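Search this site
Enter keywords
Search

The Gromema Returns

Fiction

The Consumer Testing Office of Ondstead received the complaint on a Tuesday and assigned it to the examiner for small household electronics. The examiner had held that post for 19 years and had, in that time, rejected kettles, radios, electric blankets and one singing doorbell. The complaint concerned a voice-controlled kitchen timer sold under the name Gromema. It had been filed by a resident of Tetidville and consisted of a single sentence. The timer, the resident wrote, goes off before I ask it to.

Under the rules of the Office, a complaint was to be reproduced before it could be upheld. The examiner bought four units at the ordinary retail price from two different shops, kept the receipts, and entered the serial numbers in the register. The units were identical in weight. Each was a flat disk with a speaker in the top and a light around the rim. The instructions had been translated at least once and advised the owner to speak to the product in a natural and confident manner.

The first test was for accuracy. Each unit was asked for six minutes and measured against the reference clock. All passed. The second test was for comprehension, and was read aloud from the standard list by the examiner, who disliked the sound of a voice in the test room and kept the reading brief. Three units understood every phrase. The fourth understood every phrase as well, but the examiner noted that its light had come on slightly ahead of the last word, and on the next phrase slightly ahead of the word before that.

The examiner wrote "early response, within tolerance" and went to lunch.

On return, the fourth unit was sounding its alarm. No timer had been set. The examiner silenced it, recorded the time, and sat down. Six minutes later the telephone rang. It was the shop that had sold the unit, calling to say that the price had been entered wrongly and a small refund was due. The examiner thanked the shop, made a note of the amount, and did not connect the two events, there being no column in the register in which to do so.

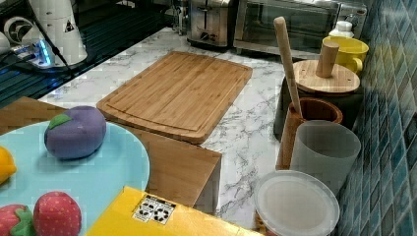
Two wooden boards on a marble-patterned counter.

The Office permitted a home trial where a fault could not be produced under test conditions. The form required the approval of the Director, who signed it without reading the second page. The fourth unit accordingly went home in the examiner's bag, wrapped in a dish towel, and was given a place between the bread box and the window.

For several days it behaved as a timer. It timed eggs. It timed rice, and it timed the soaking of a shirt. The examiner kept a log in pencil and found nothing in it that could be called a defect. The evenings were quiet. It had been some years since anything in that kitchen had answered when spoken to, and the examiner began, for the sake of a thorough trial, to use longer sentences.

Then, on a night of heavy rain, the alarm sounded again without having been set. The examiner put down the book, stopped the alarm, and this time watched the clock over the stove. Six minutes passed. The power failed across the whole street.

In the dark, the examiner located the pencil and wrote down what had happened. The entry was correct in form. It gave the time of the alarm and the time of the outage, and it did not offer an opinion.

The manufacturer, Malhotra Domestic Instruments, replied to the Office's inquiry by letter. The company stated that the product contained a microphone, a clock, a battery and a speaker. It stated that the product was not connected to any network and could receive no information beyond what was said in the same room. It enclosed a circuit drawing, which the examiner checked against an opened unit and found to be accurate. The company also offered a replacement. The examiner declined the replacement in writing.

A visit was then arranged to the resident in Tetidville, whose house stood at the end of the bus line. The resident led the examiner to a small table in the hall, where the timer had been placed beside the telephone, and explained that it had gone off twice in May. The first time, a daughter had come to the door who had not been expected. The second time, there had been other news.

"Do you wish to have your money back?" asked the examiner. This was question two on the form.

The resident considered it for a while. "I did when I wrote to you," the resident said. "I thought it was a fault. Now I put my shoes on when I hear it. I comb my hair."

The examiner asked whether the complaint was therefore withdrawn. The resident said that it was not withdrawn, but that it might be put somewhere safe. The examiner explained that the Office had a cabinet for open matters, and the resident agreed that a cabinet would be suitable.

The report was completed the same week. Under Accuracy, the product was rated good. Under Comprehension, it was rated very good. Under Unrequested Alarms, the examiner wrote that such alarms had been observed, that they were infrequent, that their cause had not been established, and that purchasers should be informed of them before sale. The Director asked whether this amounted to a pass. The examiner replied that the regulations provided for a pass with remarks, and gave the section number.

Three units were returned to the storeroom. The fourth was listed as retained for further observation.

It sounded that evening, while the examiner was washing a cup. The examiner turned off the water, dried both hands, and pulled the second chair out from the table. The clock over the stove was running well. The examiner sat down facing the door.

4 comments
Share 19

Related stories
The Warranty Period
Instructions for a Quiet Radio
Night Shift at the Battery Counter
A Lamp on Loan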